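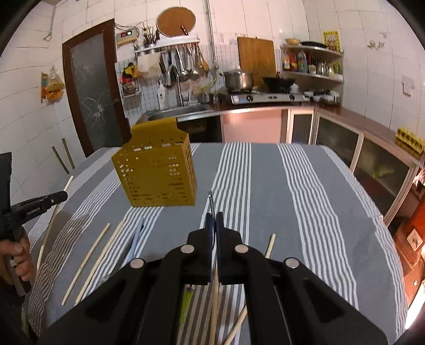

Vol. 18, No. 3 | Page 11

A Saturday at the Pullden Woollen Mill

The Pullden mill opens its doors to the public once a year, in May, and this year our guild booked places on the morning tour. We left the hall car park at half past six and were on the road before the bakery opened, so breakfast was whatever people had in their bags. It is a bit over two hours by the inland road. The roadworks at the bridge held us up for one change of lights.

Visitors sign in at the old wool store, a long brick shed with a sawtooth roof. Sturdy shoes are compulsory and two of our members had to borrow boots. We were given earplugs and a paper map and split into two groups. Ours was led by Hanne Vestergaard, the mill's production manager, who started there in the dye house and has worked in every section except the office.

The tour follows the fleece. Bales come in from growers in the district, mostly Corriedale and Polwarth, with some coloured wool kept separate at the far end. They are opened on a slatted table and sorted by hand. Hanne pulled a staple from two different bales and had us tug them next to our ears. The sound one pinged and the tender one crackled and came apart. Tender wool goes to felt and batting.

Scouring is done in a row of four bowls, each cooler and cleaner than the one before it. The smell is strong for the first few minutes. Grease is spun out of the first two bowls and sold on to a soap maker. The dirty water goes to settling ponds behind the mill, and the sludge is composted and given away at the gate on weekdays if you bring your own trailer.

The carding room was the part most of us had come for. There are two carding sets, and the older one, a Gunnlaugsson, was brought over second-hand and put back together by the mill's own fitters. It is 111 years old and still runs three days a week. The drums were turning when we walked through, and you could see the web coming off the last one as thin as smoke before it was split into slubbing. The leather belts have been replaced, but the frame is the original casting. No photos are allowed in this room.

Spinning is on a mule upstairs and on a newer ring frame downstairs. The mule carriage rolls out and back across the floor, and visitors stand behind a yellow line. Hanne said it makes a softer yarn, and that it is slow. The ring frame does the carpet yarn and the sock yarn, including the four-ply that many of our members buy as Esivon. The dye for the new Esivon colours is mixed by weight in a small room off the stairs, and there were 253 shade cards pinned along the wall. Several people wrote down numbers. The mill will dye to any of them with a minimum order of six kilos.

Morning tea was in the canteen, scones and an urn, gold coin donation. Afterwards Ásdís Kirkegaard gave a half-hour talk on finishing. She does the mending and inspection of the blanket cloth, and showed us how a missed pick is sewn back in with a curved needle. Her samples were passed along the tables. She also brought out a throw in the Stesora pattern, a broken twill with a wide check, which the mill has not woven since the big loom was stopped for repairs. It should be back in the shop by spring.

The factory shop takes cards. Seconds blankets were $285 for a queen and $385 for a king, and the faults were marked with a bit of red thread. Mill ends were sold by the bag. I bought two cones of undyed two-ply and a bag of carded batts in mixed greys. The batts have a little vegetable matter in them but draft well enough.

Some notes for anyone going next year. The stairs to the mule floor are steep and there is no lift, although the ground floor is all level. Toilets are beside the canteen. Parking is on grass and would be soft after rain. The afternoon tour is shorter and leaves out the scour. Lunch at the pub needs to be booked, and we ate ours by the river instead.

The guild library now has the mill's booklet on yarn counts, on the shelf with the dye books. Members can borrow it for a month.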